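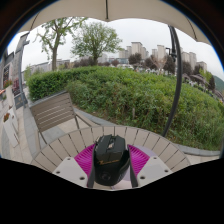
Bavham's open day was billed as "a new way to spend an afternoon outdoors," a big promise for a courtyard with a hedge in it. I went on a Sunday, paid 3 dollars to park, and walked around with my doubts in one hand and the program in the other.

The idea is that the old office grounds, laid out in 1940 and fenced off for most of the years since, will become a terrace where people from the neighborhood can bring their work and sit down with it. Shona Ellery, who runs the project, gave the opening talk. She used the word "linger" so often that the man next to me started to cough. There was no mention of power outlets, shade or rain. I asked about all of them afterward. Shade is "being looked at." Rain got a smile.

Still, I had come to see the terrace, so I sat on it.

The round tables are handsome, I'll give them that. The tops are light wood planks that spread out from the middle like slices of a pie, with thin gaps between them. Those gaps are where I have my first complaint. A pen will roll into one and stop there, fine, but a mouse is another story. If you are the kind of person who still carries a real computer mouse, and I am, you want a flat surface under it. Slats catch. The program shows people typing happily outdoors and doesn't say a word about this. Bring a pad or a thick magazine.

The chairs have slatted backs too, in a grayish beige, on thin dark metal legs. I tried one for 20 minutes by my watch and got up with a stiff back. Andor Dudás, who was on the tour with me and is a good deal younger, thought they were perfectly comfortable and told me so twice. Take your pick.

The planting is the best thing about the place, and it was the part the speeches skipped. A big green bank of shrubs sits behind the tables, with a pale stone curb running around the foot of it in a long easy curve. One end is clipped neatly. The other has been left to bulge and sprawl up the slope. According to the program this is "a dialogue between order and wildness." Dénes Somogyi, who does the gardening, told me they haven't gotten to that end yet. I liked his version better, and I hope they never get to it.

Over by the gray building there are pink flowers and a few red ones, and white planter boxes with small red and green leaves. Pleasant enough. The paving is light stone and looked easy to walk on, though I'd like to see it in December before I recommend it to my sister, who uses a cane.

Then came the indoor part, a slide show about future phases in a room with too few seats. I was told the full plan covers 734 square yards. I was also told that coffee would be served, and it ran out before my row stood up.

Would I go back? For an hour with a book, yes, probably. For a day of work, no, and I don't think the people in charge have tried it themselves. Shona Ellery said the terrace will open on weekdays once the lighting is in. She would not say when the lighting will be in.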